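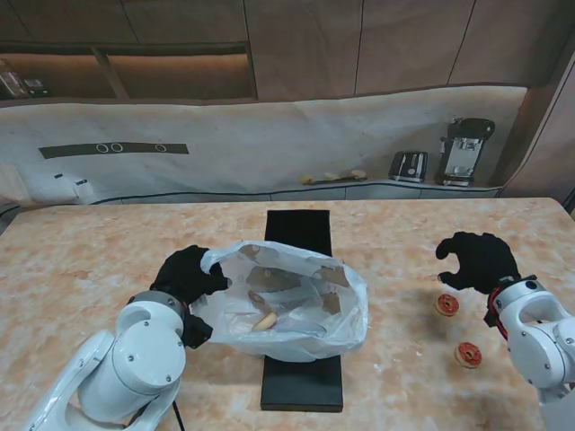
We drove out to Gondside on a Saturday in October for the open day at the Nassar paper mill. Gates opened at 9:30, and the lot behind the pump house was already half full. Parking is free, but the last stretch is gravel and low cars should take it slowly.

The mill stands where the Giseck bends away from town. It has made rag paper for most of its life and still does, in small batches, for bookbinders and printmakers. Entry was 2 dollars, cash only, paid at a card table inside the door. Tours left every half hour, and we joined the ten o'clock.

Our guide was Folasade Briggs, who runs the beater room. She started us upstairs with the rag sorting. Cotton offcuts come in by the bale from a shirt factory in Tiltusham. Buttons and seams are cut away by hand, and anything with polyester in it goes back. The floor up there slopes toward the river side, enough that a dropped pencil will roll.

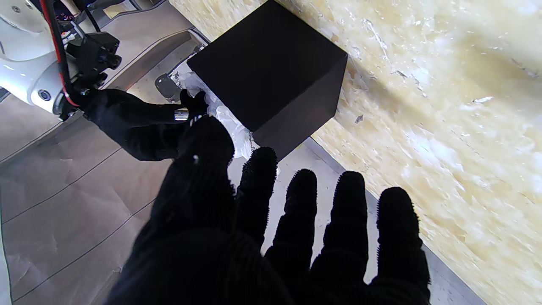

3 min read

The beaters are on the ground floor. Only one was running, and it was loud enough that Briggs saved her talk for the hallway. A load takes most of a working day to break down. She lets it go longer for thin sheets and stops early for blotting paper. The water comes from a well on the property. The mill gave up river water years ago after a spring flood turned a whole order brown.

Vasilică Avram was forming sheets at the vat. He dips the mold, lifts it level, gives it one shake each way and passes it along to be laid on felt. On a good day he makes 222 sheets. Visitors could try a smaller mold at the end of the tour. Mine came out thick on one side, and I was told to use less pulp and lift sooner.

The drying loft was the best part. It runs the full length of the building, with wooden shutters that open and close by a rope. Sheets hang there for several days, longer in wet weather. One order of 503 sheets was up when we came through, all cream, for a print shop.

The store sells seconds by the pound. I bought a bundle and a small notebook. They had soup and rolls in the yard until one, and the line was long by noon. The upstairs tour has two flights of steep steps and no elevator, but the vat room and the store are level with the yard. The restrooms are across the yard, next to the bale shed.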